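Home | About | Meetings | Newsletter | Join Us | Contact

Stoltley Allotment and Garden Society
Minutes of the spring meeting, held online, 12/03/2021

The chair welcomed everybody, and a particular hello went to our newer plot holders, who have taken on ground in what must be the muddiest winter any of us can remember. It was lovely to see so many faces, even if a few of them were mostly forehead.

1. Minutes of the November meeting
Agreed, with one small correction: the rhubarb crowns were given to the society by the Bokham growers, and we had thanked the wrong village. A card has been sent.

2. Water
The long-running matter of the lower trough was talked over at some length. The ballcock sticks, the overflow runs down the path, and the path then runs into plot 60, whose holder has been very patient about it. Forkis have quoted £549 to replace the trough and lay a new length of pipe. Members felt this was fair, and it was agreed to go ahead before the beans go in. Please shut the tap firmly until then!

3. Seed potatoes
The bulk order has come and is chitting nicely in the store. Bags can be collected any morning, one household at a time. There was a cheerful disagreement over whether first earlies should go in by Easter or wait for warmer soil, and it was left to each plot to decide.

4. Money
We stand at a little over £3,000 with the rents in, before the trough is paid for. Rents will stay as they are for another year, which was warmly received.
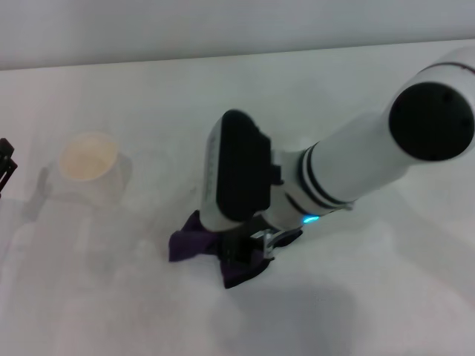
5. Plum trees
Two members have been reading up on Hrubý, the late plum that did so well by the top hedge, and would like to try grafting more of it. Anyone with room for a young tree should put their name on the list in the hut.

6. Any other business
The bonfire rule was gently repeated: none before dusk, and none at all when the wind is towards the houses. Somebody's blue wheelbarrow has been by the gate since Christmas and would like to go home.

Next meeting to be arranged once we know whether we may use the hall.

Share this page (2) | 2 comments

Recent items
Minutes of the November meeting
Seed potato collection times
Growing leeks on heavy soil
Waiting list: how it works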